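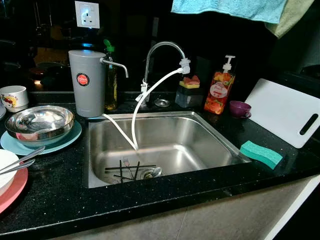

Comparing Two Layouts for an Online Secondhand Listing Page
Final report, Interface Design Project
Group 6

Background

Our project looked at what happens when a shopper opens a listing on a resale website and the item is no longer for sale. The site we worked from is Urwood, a small marketplace for used household goods. We picked it because two of us had bought things there and kept landing on ended listings from search results.

On the current Urwood page, an ended listing shows a gray banner and a link to the home page. The title, photos and price are removed. A shopper who came from a search engine has no way to tell what the item was, and has to type the search again.

We wanted to find out whether a different layout would help people get to a similar item that was still for sale.

What we built

We made two versions of the page in Grimo, the prototyping tool used in the course. Version A copies the current page. Version B keeps the title and the first photo, marks the item as sold, and lists six similar items underneath. It also has a search box already filled in with the words of the title.

The listings came from a test catalog of 1,000 items that we put together in September. Each item had a title, a category, a price and one photo. We wrote the matching rule ourselves. It compares category first, then the words in the title, then price. Our first rule used only the title and gave poor results. A "Hosoda desk lamp" brought up a Hosoda rice cooker and a Hosoda radio before any other lamp. Putting category first fixed most of this.

Seller names were left out of both versions. We had planned to include them but ran out of time.

How we tested

We sent a link to students in the two introductory sections and received 144 completed sessions. Each person saw only one version, assigned by the prototype when the link was opened. The task was the same for both: find a replacement for the sold item and press "Save."

We recorded the time to the first save, the number of pages opened, and whether the person gave up. At the end there was a short form with one rating question and one open comment box.

Sessions on phones and on laptops were both accepted. Looking back, we should have logged which was which – the list of similar items is much longer to scroll on a phone, and we can't separate the two groups now.

Results

With Version B, 79 percent of people saved an item. The figure for Version A was clearly lower, and most of those who gave up did so on the first page, before searching at all.

People using Version B also opened fewer pages. Most picked something from the similar items list. The filled-in search box was used less than we expected, and a few comments said it looked like a heading. It had no border in our design, so this was our mistake.

Ratings were closer together than the save rates. Some people who did not finish the task still gave Version A a middle score. Several comments said the page was "normal" for a site like this.

One complaint about Version B came up more than once. Because the sold item kept its photo at the top, some people thought they could still buy it and tapped the photo before they saw the word "Sold." In the last build we moved the label onto the photo and made the price gray, but we did not test that change.

Problems during the project

The prototype went down for part of an afternoon when our Trenavar hosting account reached its limit. Sessions that were open at the time were lost and are not in the results. We moved the photos to a smaller size after that and had no more trouble.

We also had to drop the "notify me" button. Grimo can't send email, and a button that did nothing confused people in the pilot.

Further work

The next group could test the new label and log the device type. The matching rule should also be tried on real listings, where titles are messier than ours – many sellers leave out the brand or spell it three different ways. Our catalog file and the Grimo project are in the shared course folder.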